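Gripper comparison trials: frequently asked questions
Maintained by Traian Oprea. Last revised August.

Which grippers are covered?
The Tarkov parallel-jaw unit and the Braltasard three-finger unit. The Mohmand suction head was withdrawn after bench testing and has no grid results.

How many grasps are in the current results?
3,266 logged attempts across both grippers. A further 354 were excluded for controller faults and are listed in a separate table.

Do both grippers use the same controller?
Yes. All runs use the Prultier controller on firmware branch 2. Closing force is capped at 20 N for either gripper, so results should not be read as maximum payload figures.

What counts as a successful grasp?
The object is lifted clear of the floor, held for the full dwell time and set down upright in the target cell. A drop during travel is logged as a failure, even if the object lands in the correct cell.

Can I compare cycle times between grippers?
Only within the same cell. Travel distance from the base changes from cell to cell and is not normalised in the summary sheet.

How are object positions defined?
By cell, counted outward from the base. Rectangles are marked on the floor in blue painter's tape. Tape edges are a guide for the operator; the recorded position is taken from the fixed camera. 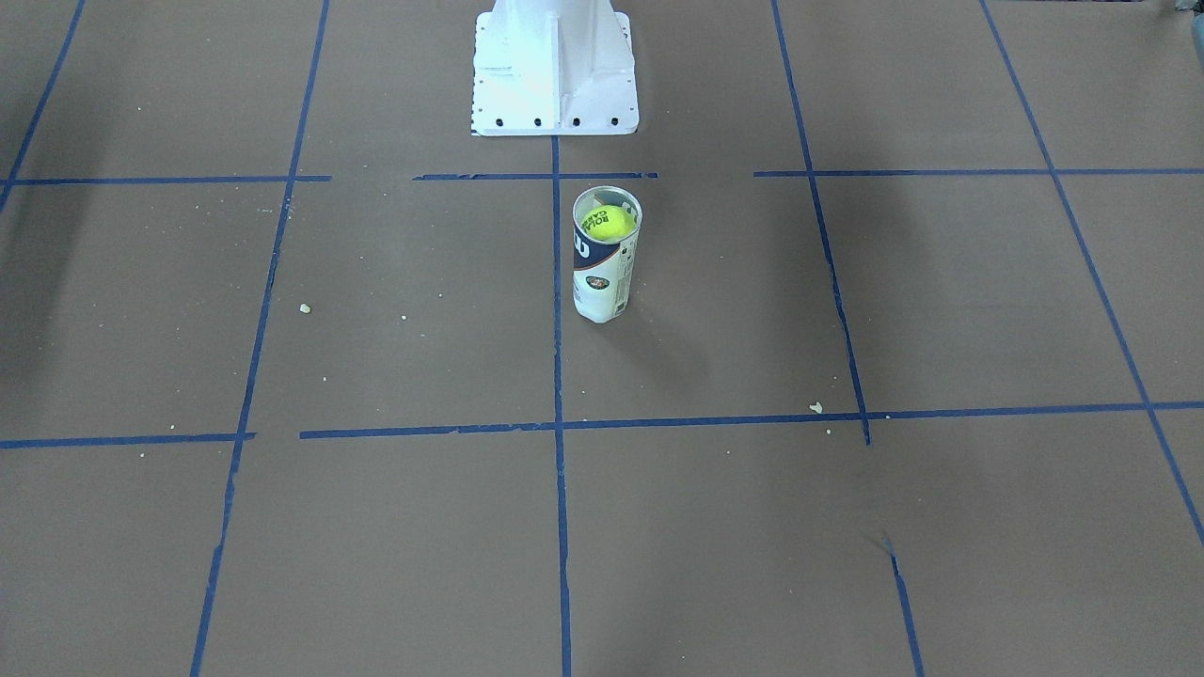 Tennis ball canister upright in the cell right of the centre line, close to the robot base.

Why is the canister labelled a mixed-surface object?
The upper section is clear plastic and the lower section has a paper label. Grasp height must be entered for every attempt.

Who do I contact about the raw logs?
Zubaida Siddiqui. Include the run number and gripper name in your request.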